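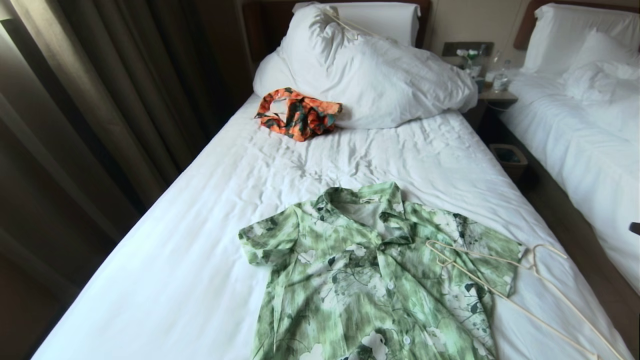
Garment Care for Travel Staff, Unit 3: Folding and Hanging a Short-Sleeved Shirt

Shirts are my favourite part of this whole course, and I hope by the end of the hour they'll be one of yours! A shirt looks simple, but it has a collar, a placket, two sleeves and a hem that all want to go their own way. We always start with it lying face up on a bed, because a bed is what you'll have in a hotel room (an ironing table is a luxury). The green floral one is a great shirt to learn on: the collar is folded open, so you can get at the neck easily, and both sleeves are spread out to the sides. A busy print like that, all leaves and white flowers, is also very forgiving of a small crease. Plain colours are not, as those of you who did the Estero placement in March already know.

Before you touch the shirt
Smooth the sheet first. Any ridge in the bedding comes straight through into the cloth. Then look inside the collar for the label and read it, every time, even if you've handled 20 of the same shirt that morning.

Hanging
Wire hangers are thin, so they can leave a point at the shoulder. Slide the hanger in from the bottom, with the top button open, and bring the hook up through the neck. Never stretch the collar over it! Centre the seams on the wire, do up the top button, and run your thumb and finger down the placket. Lovely.

Folding for the suitcase
Turn the shirt face down. Bring one side in to the middle, lay the sleeve back flat along it, then do the other side to match. Fold up from the hem in two goes. The Granovbridge fold uses three goes and makes a smaller parcel, good for shallow drawers, but you do get an extra line across the chest. Try both and see which you like.

Practice for this week
Work in pairs. Ten minutes hanging, ten minutes folding, then swap. Bring one patterned shirt and one plain one from home. The Irov hangers are in the tall cupboard, and please put them back facing the same way.

Reading: Chávez handbook, page 88, and the fabric chart on page 271. The chart is a bit faded in the older copies, so share if you need to.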